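Pritach Fabric Shaver, Two Months In

Posted December 24, 2019 by Orathai Wiriya

I bought the Pritach shaver in August, put it in a drawer, and only started using it when the knits came out. It takes pills off sweaters, blankets and couch cushions. Mine came from the Lu store in Kastovbridge.

In use

It runs on 2 AA batteries, with no charger in the box. The switch is stiff. Wool blends come up well if you keep the fabric flat and go in small circles. I do mine on the bed, on top of the quilt. 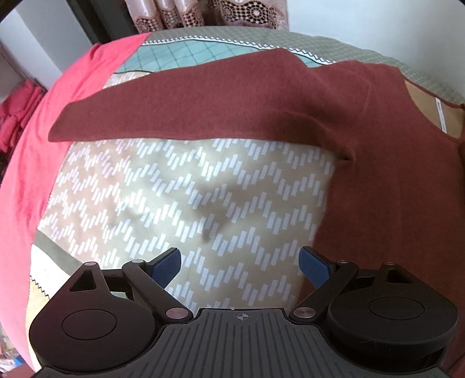
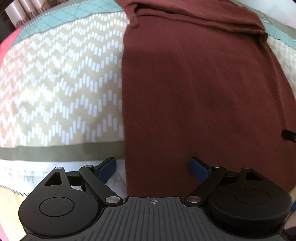
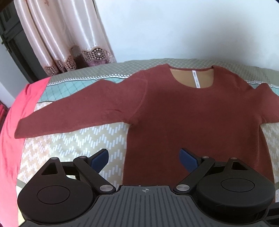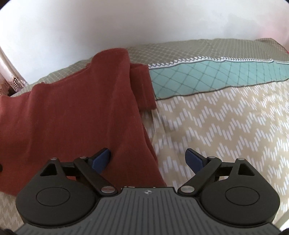 Noise and cleaning

It is louder than my old one — think electric razor in a small bathroom. The lint cup holds very little and has to be emptied partway through a cardigan. The blade lifts out for brushing, and the brush is too short to reach the corners.

What I don't like

The guard has one height. On loose, chunky knits it catches, and I put a small hole in a scarf that way. Spare blades are sold separately and were out of stock the last time I looked.

Verdict

Good on fine and medium knits, poor on anything open. I would buy it again at the same price. If your sweaters are mostly chunky, the Drikamcombe comb does a safer job, though it is slower.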